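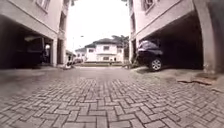
Girls' section reaches 70 players

The girls' section at Plistthorpe Hockey Club now has 70 registered players, enough to enter a second under-14 side in the district league from February. Training for both squads stays at the Sirken pitches, with the younger group going on first.

Anežka Hubáček will captain the new side. She joined the club at 9 as a goalkeeper and moved into midfield two seasons ago, and she has played for the first under-14s in every match since September. She has also passed her junior umpire's course and will be taking charge of some of the mini games before senior fixtures.
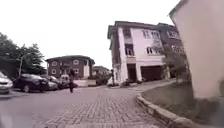
Head coach Ho-yin Yang said the second team had been needed for a while. "We were leaving girls on the bench who should be getting a full match," he said. "Anežka talks all the way through a game and the others listen to her. She was the obvious pick."

The club has put aside £1,250 for the new side – most of it for goalkeeping kit, with the rest going towards league fees and travel to the away match at Flindodum. Shirts are being paid for by Hsueh, the sports shop, which already supplies the boys' teams.

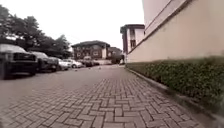

Players who still need a shirt size recorded should speak to Ho-yin at training. Shin pads and a gum shield are required for all sessions, and sticks can be borrowed from the club store. Parents who can drive to Flindodum are asked to give their names to the team manager, with the number of spare seats.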